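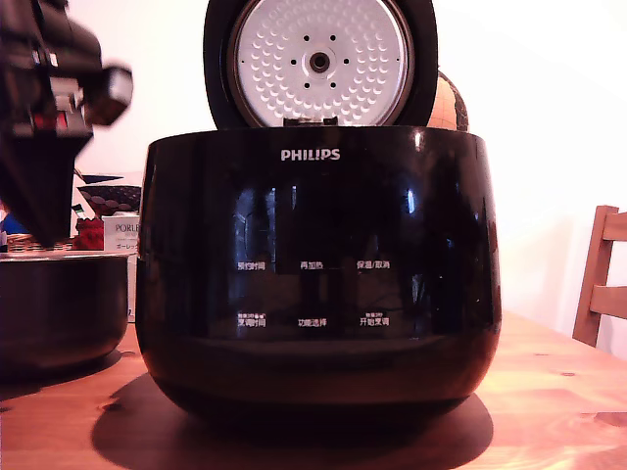

**Pacita Magbanua**, neighborhood reporter

The second-floor kitchen at the Dimitriou building has a rice cooker again, and the tenants have stopped speaking to each other only in notes.

The old one gave out in December, halfway through a potluck for 28. Its replacement is a black Philips, bought secondhand for 12 dollars by Đức Hà, who reads Vietnamese, French and a fair amount of English. The buttons are labeled in Chinese.

"I know which one starts it," Hà said. "Bottom right. The other five are a matter of faith."

Bottom right is correct: 开始烹调, start cooking. Upstairs neighbor Efren Manalastas has typed up a translation for the remaining buttons, including 预约时间, the preset timer, and 保温/取消, which handles both keeping warm and canceling. He regards that last pairing as a design decision someone should answer for.

The sheet went up next to the sink at 9 p.m. By breakfast it had gained two corrections in pencil and a request that people please rinse their rice.

Tenants may sign up for the cooker in one-hour slots. Meinrad Nägeli, who has lived in the building for 13 years and says he doesn't much care for rice, has already taken the six o'clock. He plans to make oatmeal.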